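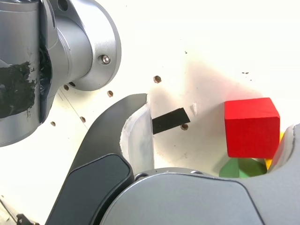

Fig. 1. Painted blocks in close company: a red cube at the front, green and yellow partly hidden behind it.

Learning Through Blocks, Unit 4: Three Blocks and a Square
Handout for the spring group
Tutor: Jummai Dauda, with Ruaridh Innes (practical sessions)

Welcome back! This is the unit I look forward to every year, and I hope you'll see why by the end of the first practical. We've spent three units on big building: towers, bridges, the enormous floor layouts that half of you were still adding to when Ruaridh wanted to lock up. Now we go small. Three painted blocks, one square marked on a table, and a surprising amount to talk about.

Please read sections 1 to 4 before the session and bring the sheet with you. Section 5 is for the practical itself, and the rest can wait until you get home.

1. Why so few?

A full crate invites children to build. Three blocks invite them to look, compare and talk, and those are the things we want to hear more of. Put a red block, a yellow block and a green block in front of a four-year-old and the words come quickly: next to, behind, on top, under, touching, nearly touching, hiding. Put out a full crate and you'll hear "more" and "mine" (both perfectly good words, but you've got them already).

In Unit 2 we called these place words. Some books call them positional language or spatial vocabulary, and you'll meet both terms in the reading. For your observation notes I'm happy with any of the three, as long as you stick to one.

Lilibeth Espiritu's notes from the Sornine nursery are in your packs. She kept the same three blocks on the same low table for a whole month and wrote down every place word she heard in the first five minutes of each morning. The page where "behind" turns into "behind from here" is a treat. Do read it slowly.

2. Hidden parts

Look again at Fig. 1. The red cube is easy. You get its top face and its front faces, the top slightly lighter than the rest, and you'd feel safe saying "cube" straight away. The green block is harder. One sloping face shows, enough to make you think of a wedge or a triangular shape, but the red one is in the way. As for the yellow, there's only a sliver of it.

Most adults will still say "three blocks" and then happily guess at the shapes. Children vary a great deal here, and it's lovely to listen to. Some name only what they can see ("a yellow bit"). Some finish the shape off in their heads and will argue for it. Some want to pick everything up and check, and of course they should be allowed to.

Try these with a partner, using your own blocks:

- Set up a small group so that one block is mostly hidden. Ask your partner to draw the hidden one, whole.
- Swap seats. Draw it again from the new side.
- Lift the front block away and compare the drawings with the real thing.
- Do it once more with a wedge as the hidden block, turned so only the slope can be seen.

The last one catches nearly everybody out the first time, me included. A wedge is a marvellous block for this work: from one side it can pass for a cube, from another it's a ramp, from the end it's a triangle.

3. Light top, dark side

Paint is one colour all over and yet it never looks it. The face turned to the light is paler and the sides go deeper. Children notice this much earlier than we tend to think. They may say the top is "more white" or "a different green". Please don't correct them! They are describing what they see, and they're right.

A good activity here is colour matching with paint sample cards. Wieser leaflets are fine, and so are any offcuts of painted card. Ask the child to find a card that matches the top of the block, then one that matches the side. Two different cards, one block. Then turn the block over and try again. Tuncay Aydoğan ran this at the window table with his older group and they ended up laying out a long strip of greens, mint at one end and bottle at the other, with the block in the middle.

Do it on a white surface if you can. Blocks on a patterned rug are cheerful, but you'll lose the finer differences, and the discussion tends to move on to the rug.

4. The square

So far the blocks have only had each other. Now we give them somewhere to be.

Mark a square on the table in thick black lines. Tape is simplest. Ruaridh likes sides of 550 mm for a floor square and something much smaller for the table, small enough that three blocks make it feel busy. Leave the inside plain. It should be the same surface inside and out, with only the line making the difference.

Then say nothing for a bit. Children will treat that line as all sorts of things: a house, a pond, a car park, a cooker. Once they've had their turn at it, bring in your questions:

- Which blocks are inside?
- Is any block on the line?
- Can you put one half in and half out?
- If I'm standing here, which one is nearest to me? Which is nearest to you?
- Could you cover a corner so that I can't see it?

"On the line" is the interesting case. A block sitting right over the edge is neither in nor out, and you can have a really splendid argument about it with a group of five-year-olds. Barnabás Mészáros brought us a recording last May in which two boys settled the matter by inventing the word "innish". I've used it ever since.

Before you turn to Fig. 2, cover it with your hand and read this description aloud to your partner, who should set it up with real blocks: the red block is furthest away and lies within the square. The yellow is in front of it, turned at an angle. The green is nearest. The yellow and the green between them cover much of the bottom side of the square, and you can still see the lower right corner just behind the green.

Now uncover and compare. Where do the two arrangements differ? Which word in my description let you down?

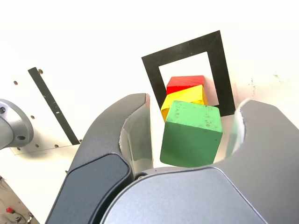 5. Practical session

You'll work in pairs, one builder and one teller. We have the long room at Zukum, with the tables at their lower setting of 600 mm, so you may want to kneel. Kneel! You'll see what a child sees, and the blocks hide one another far more at that height.

Each pair needs:
three painted blocks (red, yellow, green), one of them a wedge if possible
black tape
a white table top, or a large sheet of white paper fixed at the corners
paper and a soft pencil
a sheet of card to use as a screen

Round one. The builder puts the screen up and arranges the blocks in and around the square. The teller looks over the screen, describes the arrangement, and a second pair builds it from the words alone. Ten minutes, then swap.

Round two. The same again, with no colour words allowed. You'll have to rely on shape, size and place, and it becomes gloriously difficult.

Round three. No pointing and no "there". Tellers usually find this the hardest of all. Sit on your hands if you must.

Round four. Builder and teller face each other across the table. Whose left are we using? Decide between you and write down what you decided.

Keep a tally of place words as you go. When we pooled the tallies from last year's groups we had 1,836 uses across all the rounds, and 673 of those were "next to" or "beside". Have a think about what that says about the way adults talk to children. I'd love to see a few more "between"s and "beyond"s this time - and at least one "diagonally".

6. Old blocks, new blocks

A word about condition. Several of you asked whether you should replace sets that are looking tired. My own answer is no, so long as they're sound. Look at the green block in Fig. 2, with its faint column of marks on one part of the top and the darker speckles and scuffs on another, and the small nicks along the back edge. Marks like those are useful. A child can tell you which way round a scuffed block is, and whether it has been turned. A brand new block from the Zurkville catalogue is handsome, but all its faces look alike.

Do run a thumb along every edge before each session. Rough or splintered edges get a light sanding. Flaking paint means the block comes out of use until it has been stripped and repainted with toy-safe paint. Wipe with a barely damp cloth, dry straight away, and never leave wooden blocks to soak.

7. Your observation task

Watch one child, aged three to six, with three blocks and a marked square for ten minutes. Ask no questions for the first five. Write down:

the child's age in years and months
every place word, in the order you hear it
anything the child decides the square is
one moment when a block was hidden and what the child did about it
one question you wish you had asked

One side of paper is plenty. Sketches are very welcome, however wobbly, and you can draw the square in perspective or from directly above, whichever comes naturally. Label which one you chose.

Hand your sheet to Ruaridh at the start of Unit 5. If you haven't got a child to observe, speak to Jummai and we'll pair you with someone at Sornine.

Reading for next time: Lilibeth's notes, pages 3 to 9, and the section on mirrors in your course book. Bring a small flat mirror if you have one.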